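April
By the Sellow staff

Stationery studio Sellow has added a line of letterpress wedding suites to its Wurneck shop, with orders open now for fall dates.

The line is called Brovska and comes in eight designs. Each suite includes an invitation, a reply card and two envelopes, printed on cotton paper from the Lévesque mill. Couples can add a details card or a belly band. The minimum order is 40 sets, and extra envelopes can be bought singly.

Ink can be matched to a fabric swatch or paint chip. There are 39 stock colors for customers who would prefer to pick from a chart, with the blues and greens in the largest group.

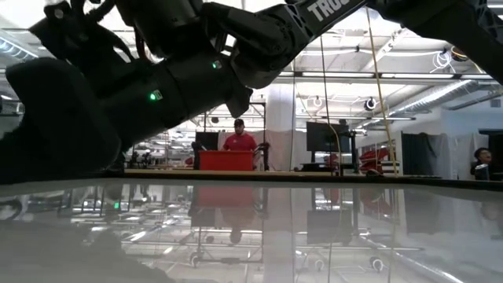
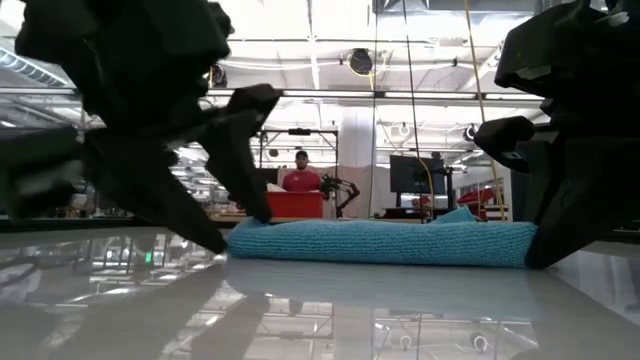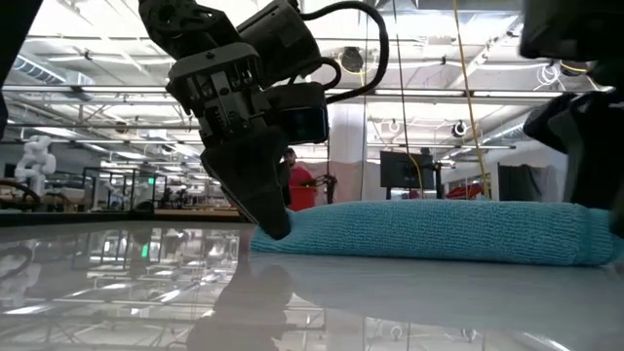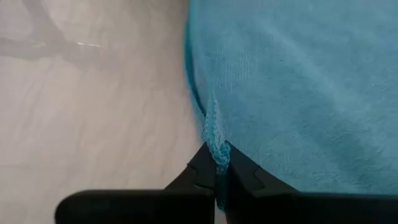

Proofs are sent by email, and two rounds of changes are covered in the price. Printing starts once the final proof is signed. Foil edges add a week.

A sample pack with one card from each design costs $8, credited toward an order. Packs can be picked up at the counter until 5 p.m. or mailed.

Recent items
Addressing envelopes for guests abroad
Save-the-date postcards back in stock
New hours at the Wurneck counter

Contact | Copyright Sellow | Back to top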